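4. Adding letters to a station record

Ikent keeps letters, journals and printed reports under the mission station they were written from. You need at least one station record before you can add a letter. If you have not made one, go back to section 3.

4.1 Create the letter

1. Open the station from the left-hand list. The test archive comes with two, Bravport and Kereama.
2. Select New item, then Letter.
3. Type the writer's name as it is signed. Put other spellings, including names in Chinese characters, in the Also Known As box.
4. Enter the date. If only the month can be read, type the month and leave the day blank.
5. Select Save draft.

Note: Drafts are visible only to you and to your archive's editor. They do not show up in public searches.

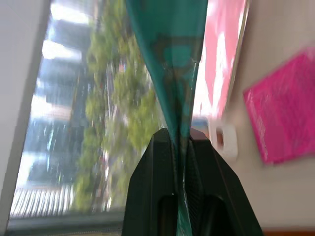
4.2 Link people and places

1. With the draft open, select Links.
2. Start typing a surname. Ikent offers matches after 3 characters.
3. Check the birth and death years before you accept a match. Fathers and sons often served at the same station under the same name.
4. If there is no match, select Add person. A surname and one source are enough for now.
5. Repeat for each place named in the letter. Use the spelling in the letter and let Ikent attach the modern name.

Caution: Merging two people cannot be undone. When in doubt, leave both records in place and tick Possible duplicate.

4.3 Transcribe the text

1. Select Transcript. The page scan opens on the left and the text box on the right.
2. Keep the writer's spelling and line breaks. Put unclear words in square brackets with a question mark.
3. Type Scripture references as written, then add the standard form in the Reference field – "Rom. x. 14" becomes Romans 10:14.
4. Mark hymn verses with the Verse button so that they keep their layout.

Note: The text box saves every 30 seconds. It does not save while the Links panel is open. 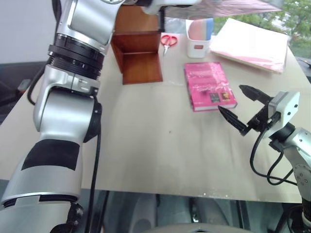
4.4 Send the letter for review

1. Read the transcript against the scan once from start to finish.
2. Select Send for review and choose an editor. In the test archive this is Cameron McPhee.
3. Watch for the status to change from Draft to In review. You can't edit the letter while it is in review.
4. If it comes back with comments, open each one, make the change and select Resolve.

Approved letters appear in public search the next morning. The Rena collection, with 2,462 letters, is indexed separately and can take a day longer.

For bulk import from a spreadsheet, see section 5.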